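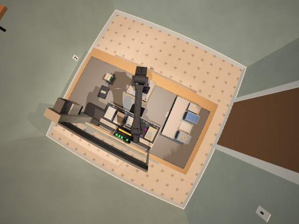 Company-funded documentaries: is the Gredik film any good?

reelcase
Finally watched the Gredik documentary, the one Halfdan Zoëga directed about the cannery in Grurton. It runs 94 minutes and the credits say "produced with the support of Gredik." That line comes up last, after the music rights, in type I had to pause to read. I'd like to know if anybody here thinks a film like this counts as a documentary. I'm leaning no. The archive footage is lovely and I don't trust a word spoken over it.

mossback_t
It counts. Half of what gets shown at industrial film weekends was paid for by the railroad or the power company or whoever. You watch them knowing that. I thought the herring dock reel in the first ten minutes was worth the whole rental.

reelcase
You watch them knowing that when it's an old film and the announcer sounds like he's selling you a refrigerator. This one looks like every serious documentary on television. Slow drone shots, people sitting in kitchens. The style tells you to believe it.

Take the strike. The plant was shut for 31 days and the film gives it one sentence, and the sentence is "there were difficult conversations." Then a cut to the new retort building going up. I went back to check that I hadn't dozed off.
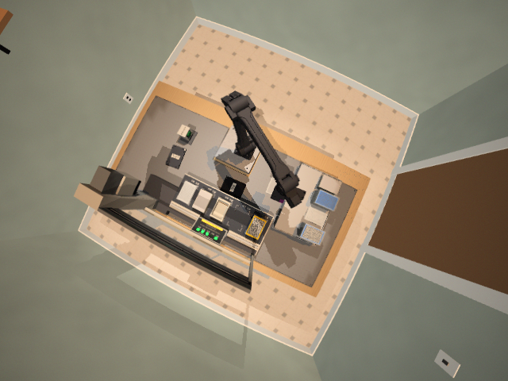 Same thing with the layoffs. The narrator says the company "became leaner" and moves on. Leaner by how much? I had to go look in the old trade directories. They list 737 people on the payroll the year before the second line opened and 399 three years later. Those are big numbers for a town that size and neither one is in the movie.

ferrous_wheel
Do you have the directory pages? Not doubting you, well, a little. Trade directories were often a year or two behind and some of them counted seasonal help and some didn't. If one year counted the summer packers and the other year didn't, your drop could be mostly nothing.

reelcase
Fair. I have the later one in front of me and it says "year-round and seasonal." The earlier one I only saw at the library and I didn't write down the heading. I'll check.

tinplate
My mother packed there for eleven years so take this as you like. She watched it and cried at the lunch whistle. She also said the woman in the hairnet who talks about "one big family" was a floor supervisor and the packers couldn't stand her. The film calls her "a longtime worker." I don't think that's lying. It's close, though.

mossback_t
That's a good detail and I wish the film had it. I still don't see why a commissioned film owes anyone the full history. The company opened its vault. Without the money that nitrate would still be rotting in a shed behind the boiler house, and there were 400 cans of it according to the booklet.

reelcase
According to the booklet that Gredik printed. How many of those cans turned out to be usable? The booklet doesn't say. How many are open to anybody besides Zoëga? I wrote to ask in January and got a form reply thanking me for my interest in seafood.

ferrous_wheel
OK that one made me laugh.

On the rest I'm somewhere between you two. My problem with it is more boring. The footage isn't labeled. There's a long stretch on the can-making floor with a voice describing how things were done right after the plant opened, and the machines in the pictures are clearly from later. The double seamers have guards on them. Somebody just grabbed what looked old. 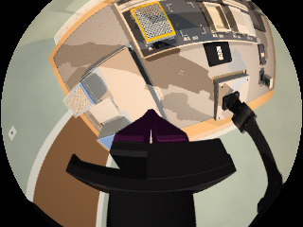
I counted that as the worst part of the picture, worse than skipping the strike. A viewer can find out there was a strike. A viewer can't find out what year a shot is from if the film doesn't tell them, and ten years from now somebody will clip that sequence and use it as evidence of how an early cannery looked.

tinplate
The guards thing is right. My mother said they came in after a girl lost two fingers, and that was in her time.

gulliver_b
New here, be kind. I liked the movie? I knew zero about canned fish and now I know how a lid gets put on. Not everything has to be an investigation. I thought Zoëga seemed to like the people he was filming and it showed.

reelcase
Nobody's going to bite. He probably did like them. I'd ask who got to pick them. All but one of the kitchen interviews are with people who retired on full pension. The exception is the truck driver, and he's also the only person in the thing who says anything with an edge on it, and he gets maybe a minute.

mossback_t
You could say that about any oral history. The bitter ones don't answer the letter.

reelcase
Some of the bitter ones weren't sent a letter. tinplate, was your mother asked?

tinplate
No. She's still in Grurton, same phone number, three streets from the gate. Make of that what you want. She isn't bitter either, she just has a long memory.

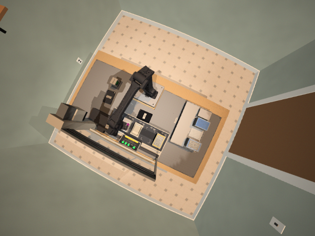 oldstock
Is there a longer version of the film anywhere, or is the 94 minute one all there is?

ferrous_wheel
A two-hour cut was shown once at the town hall in Grurton before the release, and the Petchrat disc has only the shorter one. The disc does carry a separate reel of dock footage with no narration.

oldstock
Thanks. Might buy it for the dock reel then.

mossback_t
Do. It's silent and nobody tells you how to feel about it. I suspect even reelcase would approve.

reelcase
I'd approve more if it had dates on it. Does the town hall cut have the strike in it? That's what I'd want to hear from someone who was in the room.

tinplate
I was there but I left at the break, the chairs were killing me. First half was the same as far as I could tell, only slower, and with more about the founder's boat. I can ask my cousin, he stayed to the end.

gulliver_b
What would a good version look like then? Serious question. If the company doesn't pay, who does?

ferrous_wheel
The one about the Dosell paper mill comes up a lot. The mill paid for part of that too, but the contract said the director had final cut, and they put the contract terms on screen at the front. There's a whole section on the river and it is not flattering. It also drags terribly in the middle — I've started it four times and finished it twice.

reelcase
I've seen the Dosell one and I'm less impressed than you are. The river section uses the mill's own test results. But yes, the card at the front is what I'm asking for. Say who paid and say who had the last word. Then I'll sit through as many drone shots as you like.

Update on the directories: I called the library and the earlier heading says "employees" and that's all. So ferrous_wheel could be right about the seasonal help. I still think it was a big cut but I can't prove it from those two pages, and I'm taking back the comparison until I find something better.

tinplate
Try the union newsletter. The church basement in Grurton has a box of them. Bring a flashlight.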